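Forum Lager & Kommissionierung > Technik im Betrieb > Automatisierung

Thema: Griff in die Kiste - was bleibt für die Leute am Platz?

packtisch_nord
Hallo zusammen. Bei uns (Thiele, Ersatzteile und Kleinserien) wird gerade die Teilevereinzelung umgestellt. Bisher wurde alles von Hand aus der Kiste genommen und ausgerichtet aufs Band gelegt. In Zukunft soll das ein Roboterarm mit Skidbridge als Software machen. Der Versuchsaufbau läuft seit August neben der normalen Schicht.
Mich interessiert weniger die Technik. Ich will wissen, wie sich bei euch die Arbeit verändert hat. Bei uns heißt es, alle behalten ihren Platz, aber die Tätigkeit ändert sich. Genaueres gibt es bisher nicht schriftlich.

hubwagen77
Wir haben das seit einem guten Jahr. Von der alten Arbeit ist das Nachfüllen geblieben und das Klären, wenn der Arm stehen bleibt. Der Rücken dankt es, das muss ich zugeben. Dafür bist du jetzt für mehrere Plätze zuständig und läufst den Störungen hinterher. Früher hatte ich meinen Tisch und mein Tempo.

Merlin_K
Lasst euch vorher zeigen, welche Stückzahl geplant ist. Bei uns standen 500 Teile pro Stunde im Konzept, gelaufen sind in den ersten Wochen 385. Die Differenz haben die Kollegen von Hand gemacht, zusätzlich zum Einrichten. In der Personalplanung war das nicht vorgesehen.

packtisch_nord
Danke, das frage ich nach. Auf dem Papier steht bei uns 440, gemessen hat es meines Wissens noch keiner über eine ganze Schicht.

spaetschicht_sued
Ich sehe das entspannter als meine Vorredner. Acht Stunden in eine Kiste greifen ist keine Arbeit, der man nachtrauern muss. Ich hatte zweimal eine Sehnenscheidenentzündung davon. Seit der Umstellung mache ich Einrichten und Prüfen und bin eine Lohngruppe höher. Das haben wir aber vor der Inbetriebnahme ausgehandelt. Hinterher bewegt sich da keiner mehr.

hubwagen77
Schön, wenn das bei euch geklappt hat. Bei uns gab es eine Einweisung von einem halben Vormittag und dieselbe Lohngruppe. "Anlagenbetreuung" steht jetzt auf dem Plan, auf dem Zettel vom Lohnbüro hat sich nichts geändert.

Merlin_K
Kommt auch auf den Betrieb an. Am Standort Worstead hatten sie einen Tarifvertrag und einen Betriebsrat, der sich früh eingelesen hat. Bei uns gab es weder noch.

grauguss
Technische Frage dazwischen: Wie kommt der Arm mit Teilen klar, die kreuz und quer oder an der Wand liegen? Daran ist unser Versuch mit Cleltomar gescheitert. In der Mitte ging es, am Rand musste immer jemand mit dem Haken nachhelfen. Am Ende stand eine Person dauerhaft daneben, das hätte man gleich lassen können.

packtisch_nord
Genau das wird gerade getestet. Statt echter Teile nehmen sie rote und grüne Klötze. Rand und Ecken sind ausdrücklich Teil des Versuchs. Nach jeder Runde legt einer von uns alles neu hin und schreibt auf, was liegen geblieben ist. Das wäre wohl auch ein Teil der künftigen Arbeit: vorbereiten, zuschauen, eintragen. Ein Kollege mit 6 Jahren am Packtisch hat nach zwei Tagen darum gebeten, wieder ans Band zu dürfen. Ihm war das zu viel Warten.

So sieht der Platz aus, ein KUKA über der grauen Kiste:

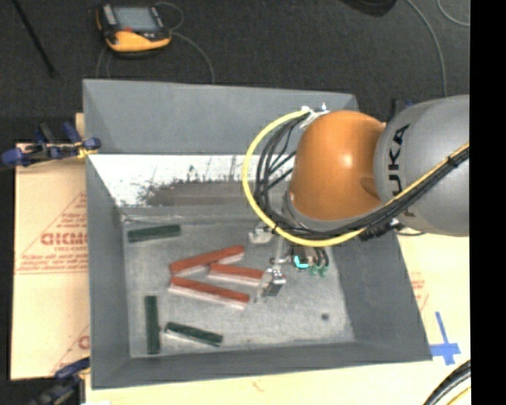 grauguss
Danke fürs Bild. Der grüne Klotz oben links in der Ecke wäre bei uns der Kandidat gewesen, der liegen bleibt. Die drei roten liegen auch eng beieinander. Frag mal, ob der Greifer mit dem Finger noch neben die Wand kommt oder ob die Software solche Teile einfach auslässt. Wenn sie ausgelassen werden, landet der Rest wieder bei euch.

spaetschicht_sued
Und klärt, wer an die Handbedienung darf. Bei uns dürfen es nur Leute mit Schulung, das hat am Anfang für Ärger gesorgt. Wer keine hatte, musste bei jedem Stillstand jemanden holen. Mittlerweile ist die ganze Schicht geschult.

hubwagen77
Stimmt, da gebe ich dir recht. Bei uns sind es zwei pro Schicht. Wenn einer Urlaub hat, macht der andere keine Pause mehr, die den Namen verdient.

packtisch_nord
Notiert. Ich nehme drei Punkte mit in das Gespräch mit der Schichtleitung: gemessene Stückzahl über eine volle Schicht, Schulung für alle am Platz und die Eingruppierung. Zum Rand frage ich die Techniker direkt, die sind morgen ab 6 Uhr wieder da.

Merlin_K
Nimm noch die Vertretung bei Störung dazu. Und lass dir die Antworten schriftlich geben.

packtisch_nord
Mache ich. Melde mich, wenn es etwas Neues gibt.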